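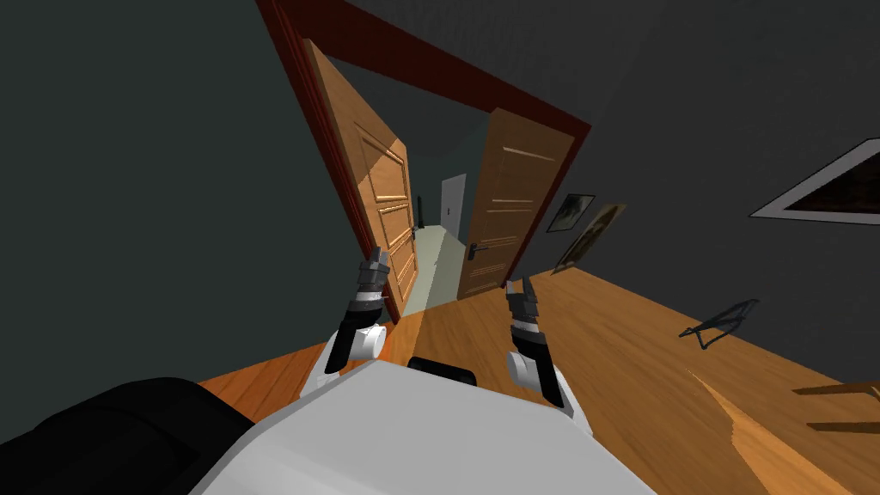 Figure 1. Head view at the double doorway, both arms raised and both door leaves open.

Reading time: 4 minutes

Section 4: When a Door Run Stops Short of the Handle

Sooner or later most people who run the Sibiya apartment scene in Stalholm will meet the "Target not reached" fault. The robot rolls up to a door, the arms come up nicely, and then everything stops with the gripper still some way from the handle. It can be a discouraging thing to see after a long setup, but please don't start deleting files! In most cases the robot, the scene and your task script are all fine, and the trouble is a disagreement between where the controller thinks the handle is and where the scene has put it.

The steps below were written with Flellix controller version 2 in mind. If you are still on the earlier version, the menus have slightly different names, but the order of work is the same.

CAUTION: If your Flellix controller is also linked to a physical robot, unlink it before you do anything else in this section. A pose that is harmless in the simulator can swing a real arm into a person or a door frame. Closing the simulator window does not break the link.

Stop and save the run

1. Press Hold. Do not press Reset yet, as Reset clears the joint log and you will want that log later on.

2. Choose Save State and give the file a name you will recognize tomorrow. (We have all ended up with a folder full of files called "test.")

3. Open the head view and look at how far each gripper still has to travel. Make a note of which arm was assigned to the handle. If the task script says left and the right arm is the one making the approach, correct the script and run again before going any further.
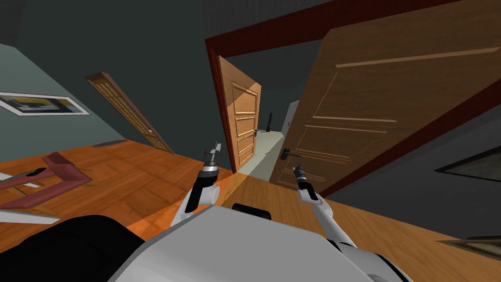 Figure 2. Right gripper pointing toward the dark lever handle, not yet touching it.

4. Look at the lean of the room. Choose Show Horizon and compare the line on the screen with the top of the door frame. A leaning view is allowed, and the controller can work with it perfectly well, as long as the roll value under Head Pose matches what you see. If the value reads 0 and the door frame is plainly at a slant, the head pose was never passed to the planner. Choose Send Head Pose, wait for the check mark, and go back to your saved state.

Note: Never type in a roll value by eye to get rid of the lean. It makes the picture more comfortable to look at and leaves the handle position every bit as wrong as it was before.

Check the wrist views

The head view is good for judging the approach as a whole, but it can't tell you much about the last stretch. For that you need the wrist views, one arm at a time.

5. Open the first wrist view. You are looking for the handle between the fingers or at least close to them. When all you can find is paneling, the hand is aimed at the wrong part of the wood, and closing the gripper will gain you nothing.
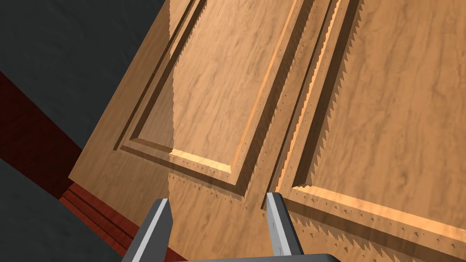
Figure 3. Wrist view with the fingers open in front of paneled wood.

6. Check the gripper opening in the side panel. It should read 100 percent before contact. With anything under 90, choose Open and let the value settle. A lever handle needs the full opening, and a half-closed hand tends to push the lever away – sometimes the whole door as well, if it is already ajar.

7. Switch to the other wrist view and do the same. We know it is tempting to skip the arm that isn't doing the work, but the planner counts both arms when it looks for a free path, and an idle hand parked too near the door can block the one you care about.

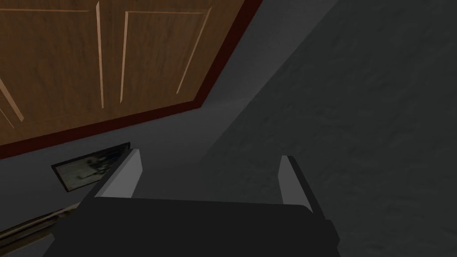 8. If the second hand has open fingers, nothing between them and no handle in sight, choose Park for that arm. Wait until its joint values have stopped changing.

9. Choose Find Handle, then Preview Path. The preview line should end on the lever. If it ends on a panel or out on the floor, go back to step 4 and send the head pose again.

10. Set the speed to Slow and press Resume. Keep a finger near Hold the first time through.

CAUTION: Do not raise the contact force limit to "help" the gripper reach. The fault is about position, and a higher limit only means a harder push in the wrong place. Should you ever carry that setting over to a physical robot, you could damage the wrist or hurt someone standing close by.

If the fault comes back

Run the same door again from your saved state. Should you see the fault 2 times in a row with a good preview line, the handle marker in your copy of the scene has probably been moved. Reload Sibiya from the original package and repeat steps 3 to 10. Your task scripts are kept in a separate folder and will not be touched.

Still stuck? Send us the saved state and the joint log, along with a line or two on which door you were approaching. Frans Vanhove looks after the door tasks and is happy to go through a log with you, however long it is.

Hiltarmont Support | Contact us | Section last revised 27 Jan 2023 | © Hiltarmont. All rights reserved. | Back to top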